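Rights issue

A rights issue is an offer of new shares made by a company to the people who already own its shares. Each holder may buy a set number of new shares for every block already held, at a fixed price which is usually below the market price. It is one of the main ways for a listed company to raise equity, the others being a placing, an open offer and a public offer.

Terms of the offer

The terms are given as a ratio. In a one for four issue, a person with 100 shares may buy 25 more. The gap between the offer price and the market price is called the discount. A deep discount makes it less likely that shares will be left unsold, and some companies have used one in order to do without underwriting altogether.

Once the new shares begin trading, the price normally settles between the old market price and the offer price. The level it would reach if nothing else changed is the theoretical ex-rights price. With four old shares worth 200p each and one new share offered at 150p, the five are together worth 950p, or 190p a share. The right to buy one new share is then worth 40p in theory.

Choices open to shareholders

A holder may take up the rights in full, sell them, or let them lapse. It is also possible to sell enough of the rights to pay for taking up the rest – a practice known as tail swallowing. In the United Kingdom the rights are sent out as nil paid rights and can be traded while the offer is open. If they lapse, the new shares are usually sold by the underwriters and any surplus over the offer price, after costs, is passed to the holders concerned. Very small amounts may be kept by the company.

Holders who do not take part end up with a smaller share of the company. Those who take up everything keep the same percentage as before.

Underwriting

Most rights issues are underwritten by one or more banks, which agree to buy any shares left over. They charge a fee for this and often pass part of the risk to sub-underwriters. The fee is payable even when the take-up is high, and for this reason it has often been criticised by institutional investors.

Example

Conora, a packaging group based in Clasdale, announced a rights issue in November to pay for the purchase of Rostami, a smaller rival. The prospectus gave 2768 shareholders on the register. Dealings in the nil paid rights opened on 6th January and the take-up was 63 per cent. The finance director, Manaia Maihi, said the remainder had been placed with 16 institutions.

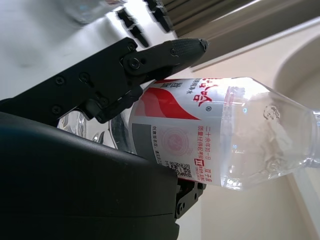
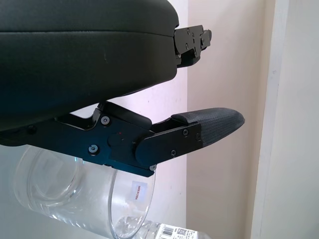
The money raised was also used to repay a bank loan on the group's Redumham site. Earnings per share fell in the following year, as is common after a large issue, and the dividend was held at its old rate per share – a higher total cost to the company.

See also

Bonus issue
Open offer
Pre-emption rights
Scrip dividend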